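Zutgate Study Follows the Sugar Supply of Growing Zebrafish Fins

The Altitz Institute for Developmental Biology is delighted to share the first results of Zutgate, a project that has kept a good many of us busy, and happily so, for the past 3 years. The work, carried out together with our friends at the Drostov Center for Cell Metabolism, looks at how young zebrafish direct nutrients to their fins while those fins are still taking shape.

Anyone who has watched a fin grow under the microscope knows how quickly the tip moves outward. Cells there divide again and again, and all that dividing has to be paid for somehow. The team followed the uptake of a glowing form of glucose in more than 800 larvae and found that cells near the growing edge took in far more of it than their neighbors closer to the body. 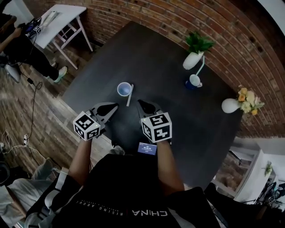
From there the group went looking for the signals behind the difference. They screened 121 genes and came back, time after time, to a small family of transporter proteins that sit in the cell membrane and let sugar through. When the transporters were blocked, fins still formed, but they stayed short and their bony rays were unevenly spaced.

"We had expected the fins to stop growing altogether, and I remember looking at those first larvae and thinking we must have mixed up the dishes," said Estela Iturra, who leads the project at Altitz. "The cells had found another way to keep going, a slower one, and now of course we would all like to know what it is!"

The next stage begins in March, when the team will turn to adult fish and ask whether the same transporters are needed when an injured fin grows back. Imaging will be done in the Zúñiga wing, where there is tank space for roughly 1000 animals.

The full set of microscope recordings will be open to other laboratories on request, and the team warmly welcomes questions from students and teachers. Please write to the Altitz press office, which will pass them along.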